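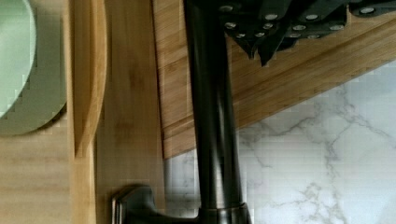

Nahbereich aus Sicht der Handgelenkkamera: dunkle Armatur, Bambusbrett und Messergriffe vor Marmorrückwand

Prüfbericht: Nachrüstsatz Ketano für Roboterarme in der Wohnküche

Die Gemeinschaftswerkstatt Oder berät ihre Mitglieder seit längerem beim Aufbau von Automatisierungsprojekten in privaten Räumen. Mit dem Nachrüstsatz Ketano liegt ein Produkt vor, das sich ausdrücklich an diesen Kreis richtet. Es umfasst eine Halterung für die Handgelenkkamera, eine Kabelführung, eine Tischaufnahme für den Armfuß und die zugehörige Einrichtungssoftware. Arm und Greifer sind nicht enthalten und müssen vorhanden sein. Der Satz wurde im März beschafft und in einer Küche mit marmorierter Arbeitsplatte aufgebaut und erprobt. Der Hersteller war an der Prüfung nicht beteiligt.

Lieferumfang und Dokumentation

Die Teile werden in getrennten Beuteln geliefert und sind dauerhaft beschriftet. Die Anleitung liegt in deutscher und englischer Sprache bei. Die deutsche Fassung ist im mechanischen Teil sorgfältig übersetzt, im Softwareteil dagegen lückenhaft; insbesondere fehlt der Abschnitt über die Rückkehr in die Ruhestellung nach einem Not-Halt. Für die Erstmontage wird die Anwesenheit von zwei Personen verlangt. Diese Vorgabe ist beizubehalten, auch wenn erfahrene Mitglieder die Montage allein bewältigen könnten.

Ein Drehmomentschlüssel wird vorausgesetzt, aber im Verzeichnis der benötigten Werkzeuge nicht aufgeführt. Wer den Satz am Freitagabend auspackt, sollte dies vorher wissen.

Mechanische Ausführung

Die Kamerahalterung wird mit fünf Schrauben am Handgelenk befestigt. Der Sitz ist spielfrei, und die Ausrichtung blieb über den gesamten Prüfzeitraum von zehn Arbeitstagen erhalten. Positiv zu vermerken ist, dass sich die Kamera ohne Demontage des Greifers entnehmen lässt. Weniger überzeugend ist die Klemmung des Kamerasteckers, die bei weit gedrehtem Handgelenk unter Zug gerät. Eine Zugentlastung sollte Bestandteil des Satzes sein.

Die Tischaufnahme ist für Plattenstärken ausgelegt, wie sie in Küchen üblich sind. Auf glattem Untergrund empfiehlt sich eine Zwischenlage aus Gummi, die der Hersteller als Zubehör führt. Sie wurde im Prüfaufbau verwendet und hinterließ keine Spuren auf der Oberfläche.

Kabelführung

Dem Thema Kabel widmet die Anleitung ein eigenes Kapitel, und dies zu Recht. In der Küche liegen neben den Leitungen des Arms regelmäßig auch die Anschlussleitungen der Haushaltsgeräte auf der Platte. Die mitgelieferten Führungen halten das Bündel am unteren Armsegment zuverlässig zusammen. Oberhalb davon bleibt dem Anwender überlassen, wie groß die freie Schlaufe am Handgelenk ausfällt. Wird sie zu knapp bemessen, ist der Drehbereich eingeschränkt; wird sie zu reichlich bemessen, streift sie an Gefäßen, die vor der Rückwand aufgereiht sind. Ein Richtmaß fehlt.
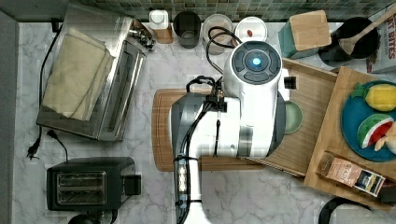 Arbeitsplatte von oben: Roboterarm über dem Schneidbrett, rechts der Teller mit Spielzeugzitrone und Melonenscheibe

Einrichtung der Software

Die Einrichtungssoftware trägt den Namen Trarkmont und wird auf einem gewöhnlichen Rechner installiert. Sie führt durch die Kalibrierung der Kamera, die Festlegung des Arbeitsraums und die Definition gesperrter Zonen. Die Kalibrierung nahm zehn Minuten in Anspruch und musste nach dem Umsetzen des Armfußes wiederholt werden. Die Bedienoberfläche ist übersichtlich gehalten, und Fehlermeldungen sind verständlich formuliert.

Gesperrte Zonen werden als Quader angelegt. Für Messerhalter, Armaturen und Elektrogeräte genügt dies. Schräg angelehnte Bretter lassen sich auf diese Weise nur mit erheblichem Verlust an nutzbarem Raum absichern. Eine geneigte Begrenzungsfläche wäre hier das geeignete Mittel und ist nach Auffassung der Werkstatt vordringlich nachzurüsten. Bis dahin wird geraten, Messer vor Beginn jeder Erprobung aus dem Arbeitsraum zu entfernen und Schneidbretter flach abzulegen.

Verhalten im Betrieb

Die Erprobung beschränkte sich auf das Anfahren, Greifen und Ablegen leichter Gegenstände. Verwendet wurden überwiegend Lebensmittelattrappen aus Kunststoff und Stoff. Beide Arten stellen unterschiedliche Anforderungen: Harte Attrappen rollen bei ungenauem Ansatz weg, weiche geben nach und verdecken dabei leicht die Kante, an der sich die Auswertung orientiert. Der Ketano-Satz bewältigte weiche Gegenstände mit deutlichem Umriss gut.

Schwierigkeiten bereiteten Gegenstände, die nahe am Tellerrand lagen, sowie solche auf gemustertem Holz. Bei Bambus mit ausgeprägter Streifung erkannte die Software wiederholt Kanten, an denen kein Gegenstand vorhanden war.

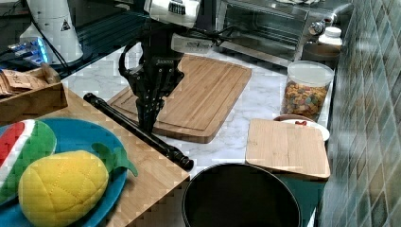 Eine gleichmäßig matte Unterlage schafft Abhilfe, schränkt jedoch den Nutzen in einer bewohnten Küche ein. Auch dunkle Gegenstände mit runder Öffnung, etwa Töpfe, wurden nicht durchgehend als Hindernis geführt. Sie sollten als gesperrte Zone angelegt werden, sofern sie während des Betriebs auf der Platte verbleiben.

Die Geschwindigkeit ist ab Werk niedrig eingestellt. Die Werkstatt rät davon ab, diese Einstellung während der Einarbeitung zu verändern. Der Not-Halt reagierte bei sämtlichen Prüfungen ohne erkennbare Verzögerung. Der Wiederanlauf ist umständlich, da die Ruhestellung von Hand bestätigt und anschließend der Arbeitsraum neu geladen werden muss.

Bezug und Ersatzteile

Der Satz wurde über den Fachhandel Hrytsenko bezogen. Eine Halteklammer war bei Anlieferung gebrochen und wurde ohne Rückfragen ersetzt. Einzelteile der Kabelführung sind gesondert erhältlich, die Kamerahalterung bislang nur als Baugruppe. Für Werkstätten mit eigenem Drucker wäre die Bereitstellung der Konstruktionsdaten wünschenswert.

Bewertung

Mechanik: gut. Kabelführung: befriedigend. Software: befriedigend, bei geneigten Hindernissen mangelhaft. Dokumentation: ausreichend in deutscher, gut in englischer Sprache.

Der Nachrüstsatz wird Mitgliedern empfohlen, die bereits über Erfahrung mit einem Roboterarm verfügen und eine feste Stellfläche vorhalten können. Für einen Erstaufbau ohne Begleitung ist er in der vorliegenden Fassung nicht geeignet. Ein Exemplar kann nach Einweisung in der Werkstatt Oder entliehen werden; die Gummizwischenlage ist Teil der Leihgabe und vollständig zurückzugeben.

Diese Website verwendet Cookies, um die Nutzung unserer Angebote auszuwerten. Weitere Informationen finden Sie in der Datenschutzerklärung. Alle akzeptieren Nur notwendige Cookies Einstellungen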